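# Grestbridge Canvass, after a month on the doorsteps

I got this app for the council by-election in November and I've now knocked on more doors with it than I care to remember, so I've got opinions.

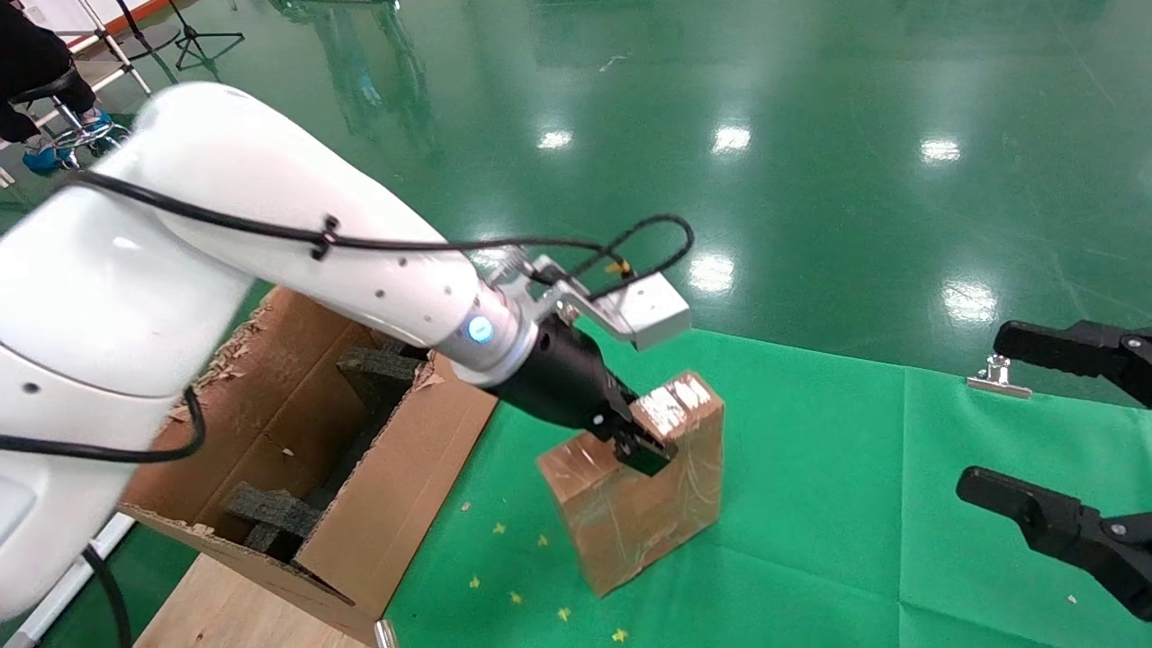 *Arm and cardboard box.*

For anyone who hasn't come across it, Grestbridge Canvass replaces the clipboard. You load your street list, walk up the path, have the chat and tap in how the person is leaning. At the end of the night it all goes back to whoever's running the campaign. Our ward has some 2,000 voters on the register, and the old way of doing it was Flor Rengifo typing up soggy sheets until midnight (she was our candidate too, poor woman).

Setting up was quick. I had the register loaded before my tea went cold, although it did put every flat in Salazar Court under one number and I had to split them by hand. If your patch is mostly houses you'll never notice. Ours isn't!

The walking route is the best bit. It does odds up one side and evens back down the other, and it knows which gardens you can't cut across. On my longest evening I did 84 doors between half past five and eight, and with paper I'd have been pleased with half that. The buttons are big enough to hit with gloves on, and it carries on working without signal, so the dip at the bottom of Mondora Road wasn't a problem.

Now the moans. The notes box is tiny. People don't say "leaning for" or "leaning against", they tell you about the bus that stopped coming and the planning application behind the chip shop, and I want to get that down while I'm still on the path. You get one line, and it doesn't wrap. I ended up scribbling on the back of a leaflet, which rather defeats the object.

I also don't like the five-point scale for support. Everyone on our team used it differently. My 2 was Flor's 4, more or less, and when we came to work out who needed a lift to the polling station we had to ring round people we'd already spoken to. You can rename the points in settings, so sit down together and agree what they mean before anyone goes out. We didn't, and it cost us an afternoon.

Battery life is fine if you turn the map off between streets. Leave it on and my phone was down to 20 per cent by the end of a session, in the cold, with the walk home still to go.

I did try the other one people mention, Londen Doorstep, at the spring elections. It's prettier and the charts are lovely, but it logged me out every time I locked my phone and I nearly threw it in a hedge. Grestbridge looks like a tax form and just gets on with it.

On privacy, it lets you wipe your own phone once the results are in, and there's a proper button for "please don't call again" that sticks across the whole team. We had three people thank us for that, and one who'd been asking the party to stop knocking for years.

Four stars from me. I'd give it the fifth for a decent notes box. Flor lost, by the way, but she's standing again in May and I've already got the street lists loaded.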